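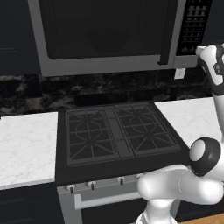 Calen 30 Over-the-Range Microwave: Review After Seven Months

The Calen 30 is a convertible over-the-range unit sized for a standard 30-inch opening. It can be set up to vent outside through the wall or the roof, or to recirculate through a charcoal filter. I have run it in the ducted configuration since May, over a gas range, in a kitchen where something gets fried most evenings.

Installation

The wall plate is stamped steel and fits over two studs. The paper template supplied with it is accurate at the top edge but runs a quarter inch wide at the left cabinet bolt, so measure before drilling. Hanging the unit takes two people. The blower ships in the recirculating position and has to be rotated for rear discharge, a job best done on the floor before the unit goes up. The manual covers this on page 42, after the mounting steps, where it is of little use.

The damper that comes in the box is light plastic and rattles in wind. I replaced it with a Birkorura backdraft damper in galvanized steel and the noise stopped.

Heating performance

I measured input power at 1,413 watts on full with a plug-in meter. For evenness I used a tray of damp thermal paper and then a plate of plain rice. Both showed a cool spot just off center, smaller than the one in my previous unit, a Pons countertop model. A two-pound block of frozen ground beef thawed on the weight setting with cooked edges on one side. Dropping the power to level three and turning the block once gave a better result.

Sensor reheat is good with soups and leftovers under a vented lid. It overshoots on bread. Popcorn came out with 87 unpopped kernels on the preset and 30 when I timed it by ear, same brand and bag size both times.

Ventilation

There are four fan speeds. The first two handle simmering and boiling. Searing needs the fourth, at which point conversation in the room is difficult. Capture is weak over the front burners - a limit shared by most units of this depth - so I keep the wok at the back. The mesh grease filters go in the dishwasher and have discolored slightly, with no effect on airflow that I could detect.

The fan also starts on its own when the underside gets hot, and it cannot be switched off until the sensor cools. With a large stockpot going, expect it to run well past the end of cooking.

Controls and cleaning

The keys have a firm click and register with damp fingers. The clock loses its setting after any power interruption, however brief. The end-of-cycle tone can be muted by holding the zero key for three seconds. The cavity is painted steel, and tomato sauce wipes off if it is caught the same day.

Verdict

Recommended for ducted kitchens. For recirculating use I would want a thicker charcoal filter than the one supplied. Replacements are sold in pairs, and the unit takes one at a time.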